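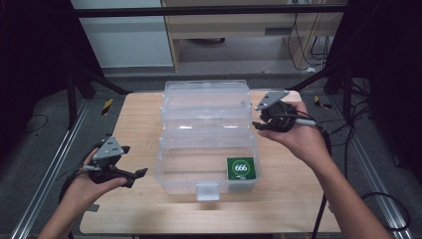
I have a confession to make, and my husband has asked that I make it somewhere other than the dinner table. I own too many boxes. Clear ones, with lids that clip, in every size from a stick of gum on up to something you could ship a turkey in. I started buying them in August to get the rest of my stuff under control, and now the boxes are the stuff.

It began with the sewing drawer. You know the one (maybe yours is a kitchen drawer, or the top of the dryer). I was looking for a single snap and came up with a birthday candle, a key to a house we sold and a thimble stuck to a cough drop. I dumped the whole thing out on the table and drove to Kurkus, the housewares place out past the Drondside exit, and came home with 17 boxes. Seventeen! I'd gone in for two.

What I have learned is that clear is the whole point. My mother used cookie tins, and I loved those tins, but every one was a lottery. With a see-through box I can stand across the room and know if I'm looking at buttons or fishing weights. I don't even label most of them. When I do, I drop a card inside and let it show through the wall, because tape on the outside goes brown and gummy and takes your fingernail with it when you finally peel it off. A colored card with one big number is plenty. Green is my favorite for this — you can spot it from the doorway, and it doesn't look like a price tag.

The latch matters more than I would have guessed. I like one small clip at the front, the kind you can work with a thumb while the other hand holds the box steady. I had some cheap ones with no latch at all, just a lid that sort of rested there with good intentions, and one of them let go on the basement stairs. Over 200 beads. I'm still finding them in my slippers.

Then there's the question of compartments. I called Nhyira Aryee about this, since she runs the notions counter at Gbeho Fabrics and has sorted more tiny objects than anybody I know. She told me she once had 3000 buttons dumped on her in a pillowcase and got them all put away in an afternoon. Her rule is molded dividers for anything smaller than a dime, open boxes for everything else. "People buy the divided ones for pens," she said, "and then they're mad at the pens." I had, in fact, bought a divided one for pens.

She also got me to clear the table first. I used to sort on the bed, and then it would be bedtime, and back into the drawer it all went in one big scoop. Now I use the plain pale wood table in the spare room. One box in the middle, nothing else on it until I've decided what the box is for. It sounds fussy, I know! But a bare table makes you pick. Batteries or ribbon. You can't say "both" when it's sitting there by itself looking at you.

The one I'm fondest of isn't from Kurkus. It's a Curkent, longer than it is wide, and it came from a yard sale with a dead watch still in it. I keep picture hooks in there, and the tiny nails that go with them, and a level about as long as my finger. I hung four frames last weekend without a single trip to the garage.

My husband's fishing tackle is next. He says it's organized already. I've seen it, and I bought the boxes anyway, and they're in the trunk of the car until he leaves for his brother's.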